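Wardrobe assistant wanted, Flusham Players

Part-time, one evening a week and the odd panic 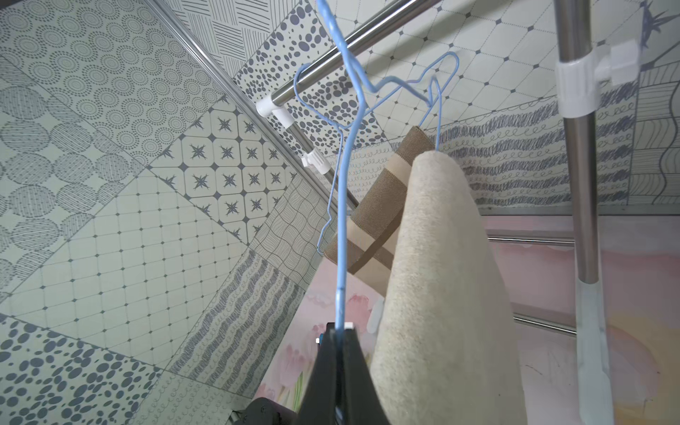

The Flusham Players have been putting on plays since before most of the cast could read, and our costume store holds clothes from nearly all of them. Intan Sopacua has run it single-handed for 3 years and would like some company, or at least a witness.

You will mend, press, label and lend. You will learn which of our doublets can be let out again and which have given all they have to give. During show weeks you will stand in the wings with a needle ready threaded, listening for ripping.

We need someone who can sew on a button so that it stays on, put in a zip without swearing in front of the juniors, and tell an actor that he is no longer a medium. Machine experience is useful. Our machine is a Tindberg, older than the director and easier to reason with.

The catalogue lists 283 costumes. Finding them is part of the job. The Zeltia ballgown has been on loan since December and we would be grateful for any news of it.

Pay is £100 a month, plus tea. There is a further sum for the Christmas show, which Herman Gunawan will explain to you if you catch him in a good mood. You must be over 18 and able to manage stairs with your arms full of velvet.

To apply, write to Agnes Kristiansen at the Lau Street hall by 5 May 2020. Tell us what you have made, what you have mended, and one garment you gave up on. Please don't send samples. We are still trying to return the last lot.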